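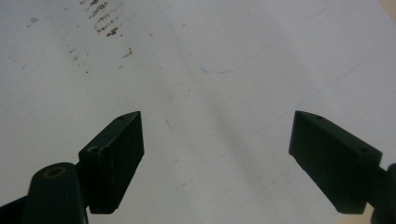
When does the Kulkarni Street library branch close for the floor work?

The last day of regular hours is August 27, 2023, and the branch stays shut for two weeks after that. Books checked out since June will renew on their own, so no one needs to call. Holds go to the Zatildale branch, where the front desk keeps them for 20 days. The book drop on the Jerel Avenue side stays open -- please don't leave bags next to it when it's full. Around 3000 books from the children's room are going into storage and can't be requested until we reopen. Story time moves to the park shelter on Flisulska Road, same hour as usual. Bring a blanket.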